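Kitchen helper wanted, evenings, Sirnbridge
Posted by Koller Catering 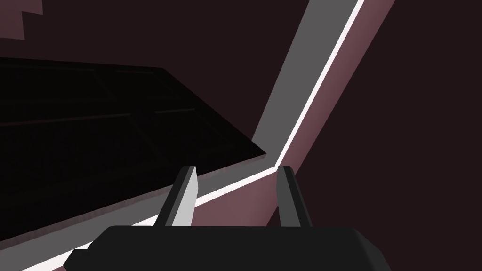 Need someone to start in January, sooner if you can. Small crew, 6 of us right now, we do wedding dinners, office lunches, the odd funeral. Busy season coming and we are short one pair of hands.

What you'd be doing:
Peeling, chopping, portioning. Loading the van. Dishes, lots of dishes. Some serving at the bigger events, up to 400 guests, black shirt provided, bring your own black pants and closed shoes.

Hours
4 pm to 10 pm most shifts, later when there's a wedding. Four shifts a week to start, could go to five in spring. Schedule goes out two weeks ahead and we try hard not to change it.

What we need from you
Food handler card, or get one in your first month (we pay the fee). Able to lift a full stock pot. OK with standing all evening. Driver's license is a plus, not required. No experience neccessary, Sena will train you on everything, takes 8 shifts or so before you're on your own.

Pay is hourly, tips split evenly at events, staff meal every shift. Paid training. Parking behind the building, bus stops across the street.

To apply: stop by the kitchen before 3 pm and ask for Kofi Quartey or Sena Nyarko. Or apply thru Skillberg, search Koller Catering. No resume needed, just tell us where you've worked and which evenings you can't do. 2 references please, a teacher or neighbor is fine.

Must be 18 or over. Weekend availabilty a must.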